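Nomonar Tea Room & School
About us

Hi, I'm Marisa Fiore, and I've been pouring tea for other people for longer than I've done anything else. Nomonar is my tea room, and since June it's also been my tea school, which sounds much grander than it is. Come in, sit down, I'll put the kettle on and tell you how we got here.

How it started

I used to work at the front desk of a dental office (lovely people, terrible tea). Every afternoon I made a pot for whoever was on break, and every afternoon somebody asked me why theirs never tasted like that at home. So I started showing them. Then they brought their sisters. By the time I was teaching 38 people a month out of my own kitchen, my husband very kindly suggested that I find somewhere else to do it!

The somewhere else was a storefront on Tondness Street that used to sell vacuum parts. It smelled like it, too. Vlastimil Michalík, our landlord and now our most faithful Darjeeling drinker, let me have the keys two weeks early so I could paint. I painted the door green, hated it, and painted it again.

What we do

Mornings are for the tea room. We keep 73 teas on the list, and I'll happily talk you out of the fancy one if I think you'd like the plain one better. Noemi Parisi bakes – her lemon loaf goes fast, so call ahead if you've got your heart set on a slice.

Evenings are for classes. Our beginner course runs three evenings and covers black tea, green tea and oolong, one per evening, with plenty of tasting in between. You don't need to bring anything. We talk a lot about water, more than most people expect, and a fair bit about pouring. I'm fussy about pouring. A thin, steady stream is so much easier to aim, and it makes the whole business feel calmer.

My favorite kettle for teaching is silver and round-bellied, with a slender curved spout and a light wooden handle. I've tried prettier ones and I keep coming back to that shape.

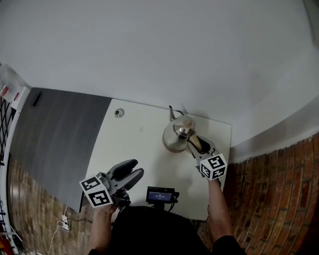
Who you'll meet

Me, most days. Noemi, if you come early enough. Welington Falcão teaches the oolong evening and will tell you about his grandmother's garden whether you ask or not (do ask). Marisa Barbieri looks after bookings and gift cards, and yes, there are two Marisas. If you email and just write "Dear Marisa," one of us will answer.

Come by

We're open every morning from eight, and classes start at seven in the evening. Groups are welcome – birthdays, book clubs, a bunch of coworkers who need to get out of the office. Private classes can be booked through the contact page, and Marisa B. usually writes back the same day. Street parking is easiest around the corner by the hardware store.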